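Miranda was the third arm we built in the shop at Skanthorpe, and the first one that my wife did not ask me to sell.

Alcides Peixoto made the wrist. I made the fingers, and I made them four times. The first ones were too soft, the second ones were too long, and about the third ones I will not speak. The fourth ones I cut in December with my coat on, because the heater had gone to Nunatstead with the last tenant and did not come back.

"She should do something useful," said Alcides. "We have 300 hours in her and she only waves."

"Laundry," I said.

He looked at me for a long time. His mother, Zuleica Honorato, had washed clothes for other families for 35 years, and I think he was deciding if I had made a joke. I had not. I was thinking of her too.

So we gave Miranda the dryer. I wrote the program at night and Alcides corrected it in the morning, and we were very polite in our notes to each other, which is how I knew that we were both angry. On Sunday we put in two pieces, one white and one dark blue, and left the door open for her. I stood by the baskets. Alcides stood near the drinks shelf, so he could reach the switch.
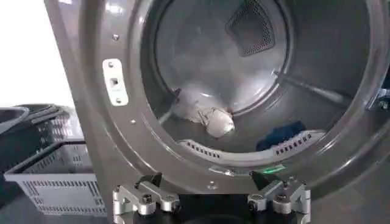
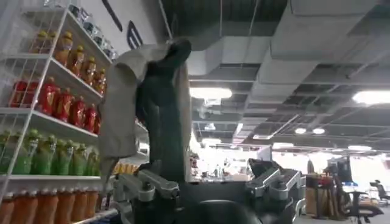

"Do you want to say something first?" he asked.

"To the machine?"

"To anybody."

I could not find any words in English or in my own language, so I said her name. The motors made the small noise they make before they move, like a person who breathes in through the nose.

Zuleica had come to watch. She sat on the good chair with her bag on her knees and gave her opinion freely. The arm was too slow. The arm went in too low. In the house of the Mumanetti family she had emptied a dryer in the time it took the coffee to rise, and she had also answered the telephone.

"Mother," said Alcides, "she is only learning."

"Then somebody should teach her."

She put down her bag and came to stand beside me. She did not look at the screen. She held out her right hand, a little bent, and turned it in the air, the thumb under and the other fingers over. She did it again, slower, for me.

I took my pencil and wrote down the angle as well as I could see it. Alcides took his hand away from the switch and brought his mother a glass of water, and then he asked her to show it one more time, from the left side.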